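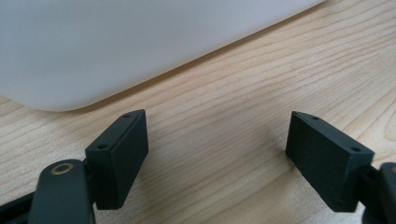 The table in the back room, light wood with a long wavy grain.

I have been measuring humidity in this house since March, and the numbers finally make enough sense to write down. The subject is indoor relative humidity and what it does to solid wood. If you came for the router firmware post, it is two entries back.

The setup is plain. I have 2 loggers, both the cheap Zurton model with a replaceable coin cell. One sits on a bookshelf in the back room, away from the window. The other is in the hallway, near the return vent. Each writes a reading every hour. I pulled 3338 readings in total before the hallway unit lost its clock and started stamping everything as midnight. Of those, 1561 came from the hallway, and I only trust the ones before the clock fault.

Calibration first. A sealed jar with a damp salt slurry should settle near 75 percent at room temperature. The bookshelf unit read 2 points high after a night in the jar. The hallway unit read low and took longer to settle. I applied a fixed offset to each and left it at that. A single-point check says nothing about the error at the dry end, so treat my winter figures as provisional once I have them.

Wood moves across the grain and hardly at all along it. A wide top made of flat-sawn boards will move more than the same top made of quarter-sawn boards, often close to double, depending on species. The finish slows the exchange of moisture but does not stop it. What matters to the wood is the average over weeks. A shower that spikes the hallway for half an hour does nothing to a tabletop.

That changed how I read the plots. I had been staring at daily peaks, and the daily peaks are noise for this purpose. I now run a moving average over 9 days and look at that line only. In July it sat high and flat – the air conditioner cools the room quickly, shuts off, and never runs long enough to pull much water out of the air. Setting the fan to auto instead of on helped. With the fan always on, water left on the coil goes right back into the ducts.

The dehumidifier is a Bratelel, second-hand, with a built-in humidistat that disagrees with both loggers by some 9 points. I ignore its display and switch it from an outlet timer. The drain hose needs a steady fall to the floor drain, and mine had a sag in it that held water until I moved the bracket.

Still to do: replace the hallway logger's cell, redo the jar test, and try a second salt for the low end.

Contact: use the form on the About page | © Flundness Notes | Back to top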